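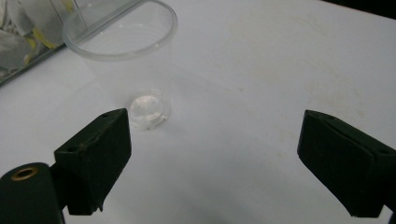

What makes a clear plastic cup hard to see on a white table?
Light from the table passes through the sides of the cup and keeps going to your eyes, so you mostly see the table. Only the edges and the shiny spots give the cup away.

People like to say that clear things are invisible. Don't believe it too quickly. If a cup were really invisible, you could never find it by looking, and you find cups all the time.

Look for the rim first. On many cups the plastic is rolled over at the top, so it is thicker there. Light bends when it goes into plastic and bends again when it comes out. At a thick, curved edge it can bend so far that it misses your eyes, and you see a gray line. The curved sides bounce some light too, like a very poor mirror.

Now for a bigger claim: "I can tell what's in a cup just by looking." Can you? A little white clump could be salt, sugar, flour or baking soda. Sugar and salt are both made of clear crystals. A pile looks white when light bounces around between lots of tiny pieces and comes back out in every direction. Your eyes are telling you about the light, and they may know very little about the stuff.

So should you taste it to find out? No! Never taste a powder you can't name. Ask the grown-up who put it there, or check the label on the packet it came from.

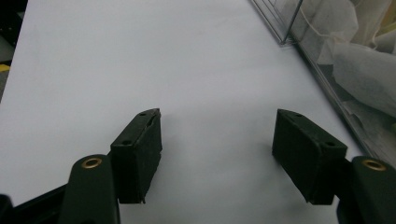 One reader from Kekdale wrote to Hetura that white tables must be the worst place to look for spilled salt, and that a black tray fixes everything.

We agree with the first half, mostly. "Everything" is a big word. White grains do stand out on black, but a black tray still won't tell you whether they are salt or sugar. Dust shows up very well on black too.

Try it yourself with a clean clear cup, a sheet of white paper and a sheet of black paper. Stand the cup on each sheet and look from 3 places: straight above, from the side, and low down with your chin near the table. Write down where the edge is easiest to see — before you read anybody else's answer, including ours.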